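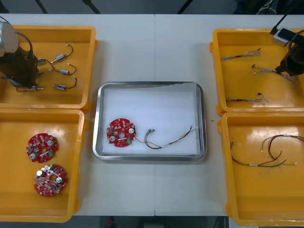

WUNSTEAD, September

By Macarena Rivadeneira, Surachet Wiriya and Simin Azimi
6 min read

4. Working Rules for the Two-Arm Kitting Cell

4.1 Scope

The rules in this section apply to the part of the Wunstead cell in which loose electrical parts are moved from bins to a shared tray. They do not replace the risk assessment for the cell, which is treated in Section 3, and they say nothing about grasp planning. Their purpose is narrower. Two sites running the same hardware, Wunstead and Kirnthorpe, had been producing kits under different local habits, and the error records from the two sites could not be compared. A kit rejected at one site for a liner out of place would have been passed at the other.

A kit consists of one motor with its lead, one circuit board, one multi-wire cable and one grey wire harness. The parts may be placed in any order. The written rules were drafted by Rivadeneira, revised after comments from Tirta Chin at Kirnthorpe, and frozen before the trial reported in Section 5 began.

Figure 4. Kitting in progress at the two-arm cell. The tray holds a board and a cable. Left bins: motors (upper), boards (lower). Right bins: wire harnesses (upper), cables (lower).

4.2 Assignment of bins to arms

Each arm is assigned the two bins on its own side of the tray and does not enter the bins on the other side. In Figure 4 the left arm is over the motors and the right gripper is at the middle harness in its upper bin. Both arms are permitted to be over their bins at the same moment. They are not permitted to be over the tray at the same moment, and the tray is therefore treated as a single resource with one token. The arm holding the token keeps it until its gripper has cleared the raised rim on the way out.

An earlier draft allowed both arms over the tray provided they stayed on opposite halves. The provision was withdrawn. Cables and harnesses do not respect a half-tray boundary, and a lead carried by one gripper could be dragged across a part already set down by the other. Patricio Pereyra has argued that the single token costs too much cycle time for kits made up only of rigid parts. We accept the argument for such kits, which are outside the scope here.

Bin positions are fixed. A bin that runs out is refilled in place or exchanged for another holding the same part type. Part types are never swapped between positions during a shift, including when the software would permit it.

4.3 Bin fill

Overfilling was the most common departure from local practice before the rules were written. Motors with attached leads and wire harnesses tangle when heaped, and a gripper that closes on one will lift two. The rule adopted is that a bin holding parts with free wires is filled to a single layer, with parts allowed to touch or partly overlap. The motor bin in Figure 4 is near the upper end of what we consider acceptable: the bodies are distinguishable, but several leads pass close to neighboring motors. The board bin imposes no such difficulty and was given the same limit only for consistency.

Loose strands are a separate matter. The harnesses have ends that spread after handling, and a strand may lie well away from the connector it belongs to. Operators are asked to turn each harness so that the connector is exposed. They are not asked to bundle or tape the ends. Taping was tried at Kirnthorpe and introduced a second appearance for the same part, which the detector then had to be retrained to accept.

4.4 Tray and liner

The tray is placed between the two pairs of bins. It is lined with a white sheet, which has two functions: it suppresses reflections from the metal under the parts, and it gives dark leads a plain background. The raised rim remains exposed and will always be reflective. Detection is masked along the rim for this reason.

The liner rule needed more revision than any other. The first wording required the sheet to cover the floor of the tray completely. In practice a cut sheet rarely sits square in a tray with rounded corners, and operators were spending time on corrections with no measurable benefit. The final wording allows a strip of bare metal along one side, provided that no part rests on it. The narrow wedge along the upper edge of the tray in Figure 4 meets the rule. A sheet that has lifted or folded under a part does not, and the kit is stopped and relined.

Small marks on the liner are tolerated if they are smaller than the smallest connector in the kit. The limit was chosen after false detections at Kirnthorpe were traced to worn sheets. Replacement after 24 kits is now mandatory whatever the condition of the sheet.

4.5 Placement of parts with leads

A placed part must lie wholly inside the rim, including both ends of any wire. A cable is set down extended across the liner and is not coiled. The cable in the tray in Figure 4 shows the intended arrangement — both ends of the run are on the liner, and the small white plugs can be found without moving anything. A short curl such as that of the red and black pair is acceptable. A wire that crosses a board is not, even if the crossing does no harm, as it hides components that are checked at the next station.

Boards may be placed in any rotation. The round outline offers no useful edge for alignment, and the orientation is recovered from the green connector. Boards are set down component side up and are not slid after release.

If a lead comes to rest over the rim, the arm that placed the part makes one attempt to bring it back in. A second attempt is not made automatically. The attempt is logged, the cell holds, and the operator decides. Speed during the corrective motion is limited to 70 percent of the normal placing speed.

4.6 Table surface and cabling

The white table between the tray and the bins is kept free of parts. A dropped part is removed by hand with the cell stopped, and goes to inspection instead of back to its bin. Specks and crumbs of packing material are cleared at the change of shift and do not by themselves justify a stop.

Cables running to the grippers are dressed so that the slack remains above the gripper body through the full working range. The check is made with each arm at its lowest bin pose, where slack is greatest. Neither site had a written check of this kind before the rules were issued, although operators at Wunstead had been doing it informally.

4.7 Records

Every stop is recorded against one rule number. Where two rules apply, the one that was broken first is used, and if the order cannot be established the stop is recorded under 4.5. Azimi reviewed the first 286 stop records from both sites and found the assignment workable, with most disagreements confined to 4.3 and 4.5, where a tangled lead in the bin leads directly to a poor placement in the tray. The records are kept in the format used by Orellana for its manual lines, with one added field for the arm holding the tray token.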